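Tullel manipulation stack: progress report to Zindis, second reporting period
2025-07-09

Status: perception and planning work packages on schedule, control work package two weeks behind.

Perception. The pose estimator for thin upright objects now runs on the wrist view alone. Training used 700 rendered episodes. The main source of error is still occlusion by the gripper finger at short range, where one vertical edge of the object is lost and the width has to be inferred from the other three. We have added a finger mask, computed from the joint state, so that the finger's edge is no longer taken for an object edge.

Planning. Pisto, the grasp planner, was moved to the new scene interface. Median planning time fell from 56 ms to 40 ms. Approach paths that pass close to the table are now checked against the full hand model; the earlier check covered the fingers only.

Control. The contact-triggered slowdown is written but not merged. It oscillates when the loop runs below 50 Hz, and the fault has been traced to a stale timestamp in the logging bridge.

Test scenes. The simulated tabletop set was extended with frames, panels and other flat items. Shadow rendering was switched on for all scenes. 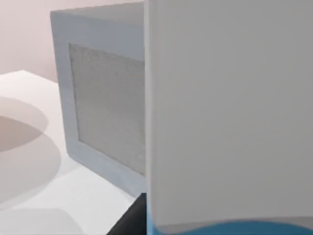 Figure 1. Simulated view at close range: the finger hides the right side of the picture frame.

Next period: merge the slowdown, repeat the occlusion tests with the mask enabled, and hand over the Benítez scene converter with its documentation. The budget is unchanged. We ask Zindis to confirm the acceptance thresholds for pose error before the end of July.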